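# Brake pads, brown paper and a slow Saturday

I have been putting off the brakes on the old estate since December. They weren't dangerous, or so I told myself, but there was a faint scraping noise every time I rolled down the hill into Guststead, and you can only turn the radio up so far before your conscience gets louder than the music.
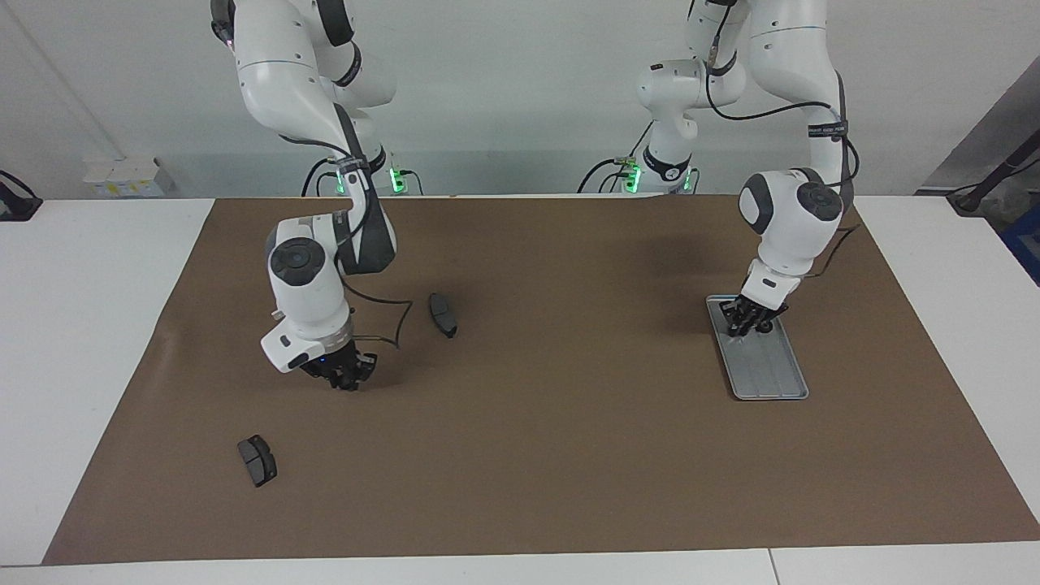
My neighbour Normunds Paju has been doing his own brakes for 22 years, and when I mentioned the noise over the fence he gave me the sort of look my dentist gives me. He told me to get the wheels off and have a proper look before I spent any money, and then he lent me his good trolley jack, which I know for a fact he doesn't lend to his brother.

The first thing he taught me was about the paper. Before you take anything apart, put down a big sheet of brown paper and give every piece its own bit of space on it. I had always used an old towel, and an old towel is a terrible thing to work on – clips vanish into the loops, and the dust stays in there until you shake it all over yourself a week later. Paper is flat and plain, a dark little part still shows up against it, and when you're finished you fold the whole lot inwards and put it in the bin. It wrinkles a bit along the edges once it has been leaned on for a morning, but that does no harm at all.

Brake pads are simpler than I had imagined, by the way. I'd pictured something complicated with springs in it, but a pad is really just a block of friction material fixed to a steel backing plate. You look at it side-on and see how much of the block is left above the steel. Mine had 2 mm on the worst one, and the inner pad was a good deal thinner than the outer. Normunds said that usually means a slide pin is sticking, and so it was! It took a lot of wiggling, a wipe down and a smear of the proper grease before it would move freely again.

I had never been told to compare them like that. If you pull out the old pads and drop them straight into a bucket, you lose the whole story of which one came from where. Put them down a little apart from each other, the same way up, and write beside each one in pencil: left inner, left outer, and so on. (The paper is handy for this too. I ended up with torque figures, a shopping list and half a phone number on mine.)

The new set came from Dambrauskienė, the little motor factors out past the Zultberg turning, where they still ask you for your registration and then disappear into the back for ages. I don't mind the wait. There is a chair, and a kettle, and a very old calendar with tractors on it. I'd taken one of the old pads with me in a sandwich bag, and I'm glad I did, as there were two different shapes listed for my car and the first box they brought out was the wrong one.

Fitting took me more than 4 hours, with a long break for soup in the middle. Somebody who knew what they were doing would have been finished before the soup was warm. The slowest part was pushing the piston back, which I did a tiny bit at a time with one eye on the fluid reservoir, and the second slowest was finding the socket I had put in my own coat pocket.

Then I pumped the pedal until it went firm, checked it all again, and drove very gently twice round the village with the windows down, listening. No scraping. I came home and told the cat, Pluno, who was asleep on the driver's side floor mat I'd left out on the step.

The back brakes are next, once I've given Normunds his jack back and decently waited a week before asking for it again.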